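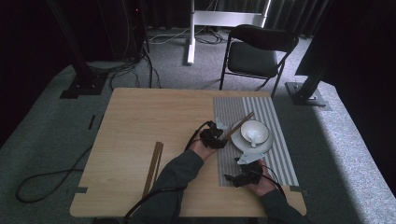 25 June 2025

Back from Nedstead last night. Writing this up before the notes go cold. Kumudini, the bits for you are marked KJ.

**Household survey, Nedstead parish**

Forms sent out: 855. Forms back and usable: 628. A further 9 came back with the income page left blank. I've kept those in a separate folder and not coded them.

Coding so far covers the land use and work questions only. Things I noticed while typing them in:

- Q4 (main source of household income) is being read two ways. Farms that let out barns or run a campsite tick "farming" if the land is theirs, and "other business" if a son or daughter runs it. Same activity, different box.
- Q7, commuting. Plenty of people wrote in Otuvbridge even though we gave no space for a place name. Worth adding one for the second round.
- Q11, use of common grazing. Older tenants answer for the whole family, younger ones for themselves. Can't fix this afterwards.

For now I'm coding Q4 by activity and ignoring who runs it. Old code kept in column F in case we change our minds.

**Interviews**

Two done at the Samarakoon holding. They stopped milking and now do box deliveries and a bit of contract hedging. She keeps the delivery accounts, he keeps the hedging ones, and they don't add them together, so any single figure for farm income would be mine and not theirs. I've left it as two.

He was firm that the land still "does" the same job as before. She didn't agree. Both said so on the recording, so transcribe that part in full please (KJ).

Recorder stopped at 50 minutes on the second one. Rest is from handwritten notes, pages at the back of the blue book.

**Mapping**

Indeo layer loads but the field boundaries west of the river are shifted against the parish map. Tried re-projecting, no change. Looks like the parish map is the one that's out. Leave it alone until I've checked the corner points on the ground.

**To do**

- KJ: second coder for Q4, a sample is enough
- reword Q4 and Q7 before the November round
- ask the Otuvbridge office for the older tenancy list
- corner points, next trip
- return the parish map, it's on loan

Mileage form is in the tray, not signed yet.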